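Speaker notes: "What the Money Course Can't Tell You"
Griststead Library, evening talk series
Jan 28, 2021
Running time with questions: 67 minutes. Slides are sparse on purpose. Talk, don't read.

OPENING (no slide)

Start without the bio. They have the flyer.

Ask for hands: who has bought a self-help book in the past year? Who finished it? Who can name one thing they still do because of it? Wait after the last one. Let it get a little uncomfortable, then put my own hand up for the first and down for the third.

Then say what tonight is. I read success literature for a living, or near enough, and I have paid for more of it than I like to admit. I'm going to talk about what these programs promise, how they back the promises up, and what a person with an ordinary job and an ordinary amount of free time might still get from them. There is something to get. It's smaller than the sales page says and it usually costs less.

SLIDE 1: The ladder

Explain the price ladder. Free newsletter, cheap book, home study course, weekend, coaching, inner circle. Each rung explains why the rung below didn't work for you. The book gave you the ideas but you need the audio for them to sink in. The audio did sink in but you need a live room. The live room was wonderful, and now who is going to hold you to it on the drive home?

Use Diten here. Diten is the course I took in full, all 15 modules with the workbook. Say plainly that the first 2 modules were decent. Write down what you want, write down what you did today, compare. I'd recommend that to anyone. The remaining modules said the same thing with more music under it, and module 6 was mainly a pitch for the weekend.

Don't do the voice. It got a laugh last time and then I couldn't get the room back.

SLIDE 2: The secret

Nearly every one of these books has a secret in it. Ask why a secret would be printed in a paperback you can get at an airport.

Point to make: a secret can't be tested while it stays secret. If the author says the key is hidden in every chapter and you'll know it when you're ready, then a reader who gets nothing has been told in advance whose fault that is. Compare a recipe. If the bread doesn't rise, you look at the yeast, the oven, the flour. You don't get told that you baked it without enough belief.

Pause here. Somebody will want to object that belief matters. It does, a bit. People who expect to fail often quit early, and quitting early is a good way to fail. Grant that freely. Then ask how far it stretches. It stretches to trying a second time. I have seen no good reason to think it stretches to your bank balance while you sleep.

SLIDE 3: The winners' wall

Every sales page has one. Smiling people, a sentence each. I don't assume they're lying. Most of them probably mean it.

What's missing is everyone else who bought. If 67 people write in to say a course changed their lives, I'd like to know how many people took it. With 67 buyers it's a miracle. With a huge crowd of buyers it's what you'd get from selling them a nice notebook. The page gives you the top number and keeps the bottom one.

Leave the fraction on the screen with the bottom half blank. Count to five in my head before moving on.

Tranholm story, short version only. I wrote to Tranholm, the company that runs the accountability weekends, and asked how many of their customers were still using the method a year later. I got a friendly reply with a discount code in it. I wrote again in July and got the same discount code. That's the whole story. Resist adding to it.
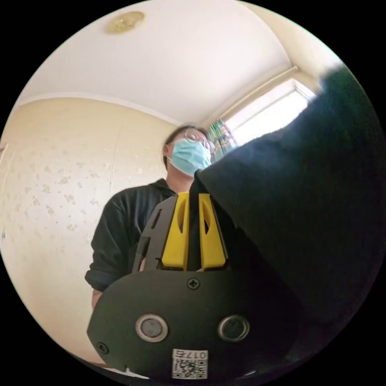 Two yellow fingers, held slightly apart.

SLIDE 4: The morning routine

Keep this one light. Cold water, journal, reading, exercise, gratitude, all before the kids are up. Ask who in the room has a commute. Ask who works nights.

The serious bit: a routine that works for somebody with no boss and a housekeeper gets sold as the reason they have no boss and a housekeeper. It could easily run the other way around. I tried the full Czerwiński morning plan for 6 weeks. I was tired, I was short with people, and I did get some reading done. When I dropped everything except the reading I still got the reading done, and I was easier to live with.

If somebody asks whether I did it properly, say: I did what the book said to do. If the only proper way is the one that works, we're back on slide 2.

SLIDE 5: What holds up

Slow down. People will have decided by now that I hate all of it, and they need to hear this part.

Writing a goal down somewhere you'll see it. Fine. Cheap too.

Making the goal small enough to do on a bad day. This is in half the books, generally buried, because small goals don't sell weekends.

Telling one person. I'm less sure of this one. Some people get a push from it and some get all the satisfaction from the telling and never start. Try it and notice which kind you are.

Tracking. A paper calendar and a pen. I have used apps and I ended up looking after the app.

Quitting things. Hardly anyone teaches this, and I wish they would. The literature is full of people who stopped one step before the gold. It has very little on the people who took that last step, and the one after it, and remortgaged the house.

SLIDE 6: Before you pay

Read these out slowly, people write them down.

What exactly will I be able to do at the end that I can't do now?
Is there a refund, and does it have conditions in small type?
Has the seller made their money doing the thing, or teaching the thing?
Is there a deadline on the price, and will the price be the same next week? (Go back and look. It generally is.)
If it doesn't work, does the material already say it's because of me?

That last one is the one I care about. If they remember a single question, I'd like it to be that.

LIKELY QUESTIONS

"Isn't it better to be positive than negative?" Sure. Positive is pleasant. The question is whether it should cost as much as a used car.

"My brother's life was turned around by one of these." Don't argue. Ask what he did differently afterward. The answer is nearly always something concrete: he stopped drinking, he went back to school, he called people back. Good for him. The book may have been what got him moving. A funeral or a birthday does that for other people.

"What do you think about visualization?" Picturing the work seems more useful to me than picturing the prize. I hold that loosely. I haven't seen enough either way to sell anyone a course on it.

"Are you selling anything?" No. There's a reading list by the door, and the library has most of it. If they push, admit that the library pays me a small fee, and that they should weigh what I say accordingly.

"So what should I read?" Something on a particular skill. Bookkeeping, carpentry, Spanish. Anything where you'll know by the end of the month whether you've gotten better.

CLOSING

Go back to the opening question. Ask them to pick one thing from a book they already own and do it for two weeks before buying another. If it helps, keep it. If it doesn't, give the book away.

Thank the library. Remind people the parking lot gate closes after the building does, so no rush on the questions, but do bring the clip-on mic back to the desk.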